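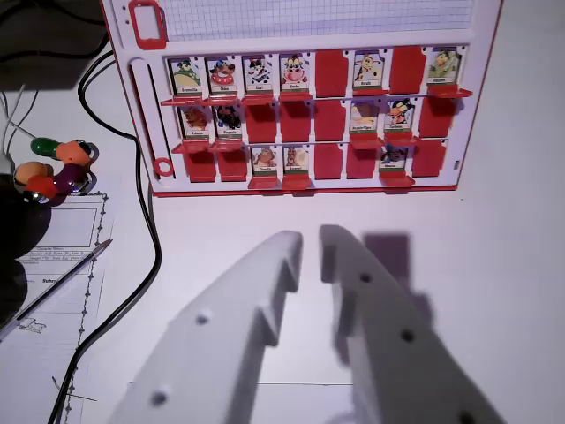

## Tinach cell: progress to 16 November 2023

The grant paid for a cell that can flip the tiles on an upright board game without being nursed through it. We don't have that yet. We have a cell that flips tiles fairly well on a good day, and I would rather report it that way than repeat the wording in our October note, which was too cheerful.

**Fingers.** The Postma set is fitted, the pair with the stepped tips. Fitting took a morning and then most of a week, as the bolts worked slack after every long run. We now check them before starting and again after each block of 10 attempts. Nothing has come loose under this routine, but it costs time and I don't count it as a repair.

**Wrist camera.** It was re-seated and calibrated twice in the period. The two results disagreed by more than I like, and we are using the second one only because it is newer. Both finger tips stay in view with the board behind them, so at least we can check by eye when the numbers look odd.

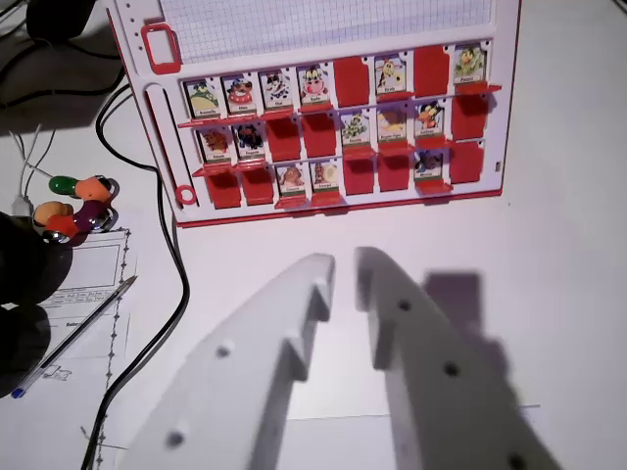

Wosell's reply to our query was that the drift must come from the mount and that a stiffer bracket would cure it. Perhaps. They also sell the bracket. I have asked for a loan unit before we spend anything.

**Results.** Over 400 attempts the cell flipped the right tile and left its neighbours alone 64 per cent of the time. The October figure was 61. I would not call that an improvement, given that the lighting was changed between the two runs and we did not go back to test the old fingers under the new lights.

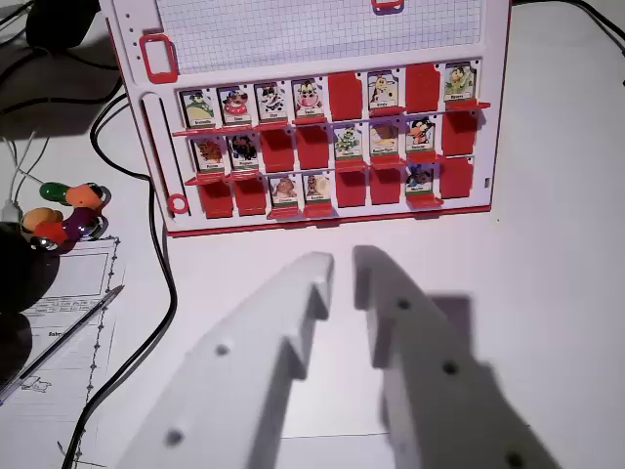 **Upkeep.** The cell needs a proper start-of-day list, and the one Drarnbridge supplied is written for a much bigger machine. Ours will be a single page: finger bolts, camera seating, board position, table. The last item covers the black cable that runs down beside the left edge of the board, which I want clipped to a fixed route before the next long run. The fingers also throw a soft shadow on the table, and we should find out if it bothers the tile detection — so far that is only a suspicion of mine.

**Next period**

- Repeat the October test with the old fingers under the present lights
- Third camera calibration, logged against the first two
- Loan bracket from Wosell, if it comes
- Start-of-day list in use

Spending is within budget. I am not asking for more money until the repeat test is done.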